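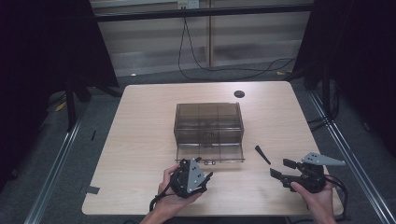 A smoky-brown storage box with its lid open on a wood-grain table.

Pedach Says October Will Be Different

Pedach Wrestling sent out another press release this week, and it promises a "complete reset" of the tag team division at the October show in Ositz. We've read this one before. The spring reset lasted two tapings, and then the same four guys were back in the main event.

The big hook is the return of the Zhuravel, the masked heavyweight who walked out after losing the belt. Pedach is billing his title run as 341 days. Our own results page has it at 243, and we'd love to know where the other days came from.

The company also says 700 tickets are already gone. Maybe so. The hall in Ositz looked half full last time, and that was with two-for-one seats at the door.

Then there's the streaming deal. Prallosis will carry the show live for 30 dollars, a steep price for a card with one announced match. The last stream dropped out during the semifinal, and refund requests from our readers are still sitting unanswered.

If they announce a second match before the end of the month, we'll list it in the next issue. Until then, hold on to your money.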